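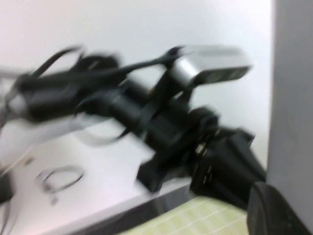
White table, white wall, and the little metal ring, lower left.

Well, the white table has won. I've had two goes at making that end of the room into somewhere a person might want to sit, and it still looks like a dentist's. Ruth says paint the wall yellow. Ruth says paint everything yellow (her bathroom is like standing inside a custard) so I'm taking that with a pinch of salt, but I did stop at the shop on the way home and pick up 13 of those little colour cards, and now they're all over my bed and I hate every one of them except a sort of mossy green.

I do like a bare table, mind you! There's something lovely about a big clean top with next to nothing on it and the whole afternoon in front of you. The glare is a nuisance though. Come March the light bounces straight up into your eyes by two o'clock and I end up squinting at my own hands. Andri thinks a cloth would sort it, but a cloth means crumbs and washing and ironing, and I know exactly who'd be doing the ironing.

And then the ring. Thin thing, metal, a bit of a tab on one side. I've been meaning to ask Liya whether she wants it for her keys or whether it should go in the odds and ends tin with the curtain hooks and the spare buttons. I forgot again, we got talking about her sister's wedding instead and that was the whole tea break gone. Green shoes, apparently, for all the bridesmaids! I can't picture it.

Must ring Edeltraud back about the chairs. She wants 100 for the pair and I was hoping for less, but they do have nice legs. Soup for supper, then bed, once I've moved the cards.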